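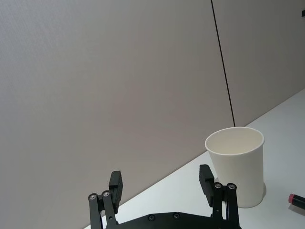 JORKEO — Sunday, March 22, 2026

Paper cups and the white table

White paper cup, standing upright, nothing in it. The rolled lip runs all the way around the top and the sides taper a little toward the base.

White tabletop, light gray wall behind. The cup's shadow falls to the right, and past it is the reddish-pink end of what looks like a marker.

This page belongs to the Lokalia room gallery. Earlier pages covered the entrance, the kitchen corner and the shelves. This one is for the white table and the cups, two things people ask about when they book. The notes that follow were put together by Wubit Lemma and Volker Harms, who look after the room during the week.

The table

The top is pale and shows everything. Coffee rings come off with a damp cloth if you get to them the same day. After that they need dish soap and some patience. Please don't use the green scouring pads from the kitchen. They leave fine scratches, and the scratches hold dirt.

The table can be moved, but it takes two people. Lift it by the long sides and put it down gently, as the floor marks easily. Most groups leave it near the wall because the light is even there and nobody has to walk behind it. The sewing group pulls it out into the middle so they can work from both sides. If you move it, put it back when you finish.

Markers are fine for labeling cups, but do the labeling on a sheet of scrap paper. The tray next to the sink has plenty. Permanent marker on the table can be taken off with a little rubbing alcohol, and there is a bottle on the top kitchen shelf, behind the tea.

The wall

The gray went on in February. Before that it was a yellowish cream that had been patched several times in different shades, and the patches showed in every picture anyone took in the room. Volker did two coats over a long weekend. The paint has a flat finish, so it scuffs if chairs are pushed against it. Small marks can be wiped with a barely damp sponge. There is half a can left in the hall closet for touch-ups, with the color written on the lid.

Please don't tape anything to it. Posters and schedules go on the corkboard by the door.

The cups

We switched to plain white paper cups from Stalto last year. Until then we bought whatever was on the shelf at the grocery store, so there were usually several sizes open at once and the lids fit none of them. Now everything in the cupboard is the same size. We stopped buying lids altogether. People who want a covered drink bring their own mug.

In February the room went through 3,712 cups. That is a lot for a short month, and part of the reason is the neighborhood breakfast, where 102 people signed in. The rest is ordinary use: meetings, classes, the after-school hour, and the coffee table on Saturday mornings. Wubit keeps the tally on a card taped inside the cupboard door. If you open a new sleeve, make a mark on the card. It tells her when to order.

The rolled lip is what makes a paper cup comfortable to drink from, and it also gives the top its stiffness. A cup with a crushed lip will leak at the seam sooner or later, so when sleeves are stored on their sides with something heavy on top, we lose the ones at the bottom. Keep the sleeves upright. Nothing goes on top of them, including the napkins.

For hot drinks, fill to a finger's width below the lip. Some people double up the cups to protect their hands. Cardboard sleeves are in the drawer under the kettle, and they do the job with less waste.

Other uses

Drinks account for most of the cups, but they turn up in plenty of other places around the room. We have seen them used for:

Paint water. The painting class goes through up to 3 per person in an evening. Rinse water goes down the utility sink in the hall, and the kitchen sink stays clean.

Sorting. Buttons, screws, beads, puzzle pieces. A row of cups on the white table works well for this because small pieces are easy to see against it.

Seedlings. Poke a hole in the base before adding soil. They hold up for a few weeks and then get soft at the bottom, so stand them on a tray.

Pencils and markers. A cup will tip over if the markers are tall and all lean the same way. A spoonful of dry beans in the bottom fixes this.

The stacking game. The younger kids build pyramids, usually while waiting to be picked up. These cups go into a separate box marked PLAY and are used again and again. They don't go back into the cupboard for drinks.

Coffee

The Saturday coffee comes from Admasu, already ground, in large bags. The open bag lives in the tin with the blue lid. The measuring scoop belongs in the tin too, though it is often found in the dish rack. Two pots at the start of the morning are enough, and a third can go on if the room fills up. Volker likes it strong — if he made the pot, keep some hot water nearby.

Wubit does a proper Ethiopian coffee now and then, with small cups she brings from home. There is no fixed schedule for it. Look for a note on the corkboard.

Clearing up

Empty your cup before it goes in the bin. Half-full cups are the main cause of leaking bags, and whoever carries the bag out gets it on their shoes. There is a bucket beside the bin for leftover drinks, and it can be tipped into the sink at the end.

Stack used cups inside each other once they are empty. They take up much less space that way.

Paper cups here go in with general trash. The inside coating means our hauler won't take them with paper. Cardboard sleeves can go in with paper if they are clean.

Wipe the table last, after the chairs are up. Use the gray cloth on the hook, rinse it, and hang it back.

Bringing your own

Regular groups are welcome to leave mugs on the lower shelf. Put a name on the bottom. Mugs without names are moved to the shared row in summer, and anyone may use those.

We still plan to keep paper cups in the cupboard for one-time visitors and for larger events. If you expect a big group, tell Wubit a week ahead so there is time for a delivery.

Pictures for the gallery

If you have pictures of the room in use, leave a note in the box by the door with your name and the date of your booking. The next page will be about the chairs.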